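Stidora suture-assist add-on, evaluation kit – handover stalls during instrument tie
Status: Open, workaround in place
Product: Stidora 2 (trial licence)
Site: Diltholm bench lab
Priority: Medium

Summary
With the assist layer on, the second instrument pauses when it is asked to take the thread from the first. The pause ends with a "grip not confirmed" message and control goes back to the console. Manual mode on the same arms and the same pad does not do this. We need to know if this is a setting or a fault before the trial licence runs out in May.

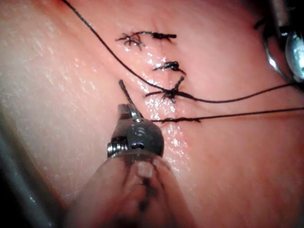 K. Higuchi

Setup was left at the supplier's defaults. Black suture, interrupted stitches along a single incision, wrist view and fixed view both recorded. The log for the session holds 355 handover requests, 5 of which ended in the message. That is a low rate, but each one costs us a re-home of the right arm, and the re-home drops whatever thread tension the operator had built up.

Steps tried
1. Restarted the assist service. No change.
2. Re-ran jaw calibration on both arms. Passed, no change.
3. Raised the grip confirm delay from the default to 200 ms. Fewer stalls, but the tie felt slow.
4. Turned off thread tracking from the fixed view and left only the wrist view on. The stall came back at the old delay. 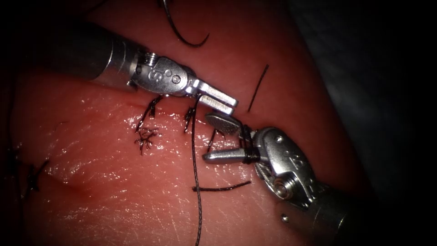 Fixed view. Thread looped around the lower instrument's jaws, tied knots along the incision.

Step 4 made us look at tracking. The overlay colours the strand it thinks is live. In the stalled attempts the colour jumped to a different piece of thread shortly before the message, and the confirm check then looked for load on the wrong strand. 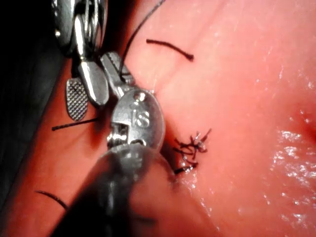
The tracker settings have one value for minimum strand length, and the manual from Plelivo says only that it should suit the suture in use. We think it is set too low for interrupted work. Cut thread stays in the field as the line gets longer, such as the short trimmed piece lying on the tissue above the knot, and a low minimum lets the tracker treat a scrap like that as a candidate. The tail under the cross-hatched jaw is another thing it could pick up. We raised the minimum and cleared loose ends between stitches, and the stall has not come back so far.

Clearing the field is not a fix we want to keep. It adds a tool exchange to every stitch and cancels most of the time the assist layer is meant to save.

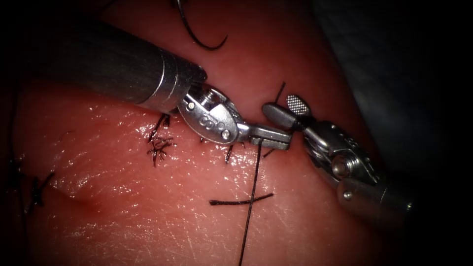 The longer minimum has its own cost. Near the end of a strand the tracker gives up early and the operator finishes by hand. For training use that is fine. For the timed comparison we had planned it is not – the two modes would no longer be doing the same task.

Requests to supplier
- State the valid range for minimum strand length.
- Let the operator pin the live strand by hand.
- Keep thread tension through a re-home.

Last updated: May, 4:40 pm

Comments
benchside_2: Same message here with braided suture. The longer delay helped us more than the length setting did.
tmr: Is the re-home forced, or can it be put off until the knot is down?
K. Higuchi: Forced in this build. Added to the requests.

Related items
Jaw calibration passes but grip force reads zero
Fixed view drops out when overlay is on
Stidora 2 – moving a trial licence to another console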